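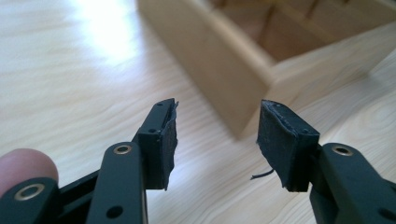 Slide 1: the hand-held gripper, fingers open, with the divided box behind.

Start with the project name. Idiren is a gripper you hold and work by hand, built in the shared workshop at Skikoswood. The arm comes later - tonight is only the fingers.

Linkage first. Each finger hangs on black link arms with brass-coloured rings near the top. Say that the pad block has to stay square to its partner as the fingers close, and that we went through 3 sets of links to get there. Opening is 76 mm at the widest.

Then the pads. Point out the frayed edges and the stray thread. The facing is dark and fabric-like, and ours gets trimmed with scissors. Khokhar pads, the moulded ones, slipped on bare wood in our tests. We're staying with cloth for now. Next batch gets a folded edge.

The box. Light wood, thin partitions. The task is moving small parts between compartments. We want around 600 goes before the Kulmont open evening in August.

Pass the 2 spare fingers round here. Ask for them back before questions.

If short of time, skip the Khokhar part and go straight to the box.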